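Vekon Claim Kit 212

Field inspection kit for adjusters, new and licenced. Everything for a roof or water damage visit in one shoulder bag.

In the bag:
Damp meter, two pin, with spare pins
Folding pitch gauge
Chalk, white and yellow
Tape measure
Pad of 200 scope sheets, carbonless
Clipboard with rain cover

Scope sheets follow the Encombe layout, so rooms down the left, damage codes across the top. Codes printed on the back of every sheet. Refill pads sold in boxes of 1,000 sheets, order seperately.

Bag is the Wakum shoulder type. Wipes clean. Strap adjusts, fits over a hi-vis. Ladder not included, please stop asking.

Meter needs 2 AAA batteries, not supplied. Check it against the test block before each visit and write the reading on the sheet. Insurers do ask.
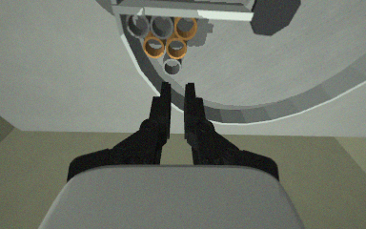

Gripper and six short hollow cylinders, computer render.

Warranty 2 years on meter and gauge. None on chalk.

Back in stock January. Training firms buying for a whole class, ask for Yuzhen Xia in sales. Repairs and recalibration, Dorin Onu, mornings only. Put your claim kit number on the parcel or it sits on teh shelf.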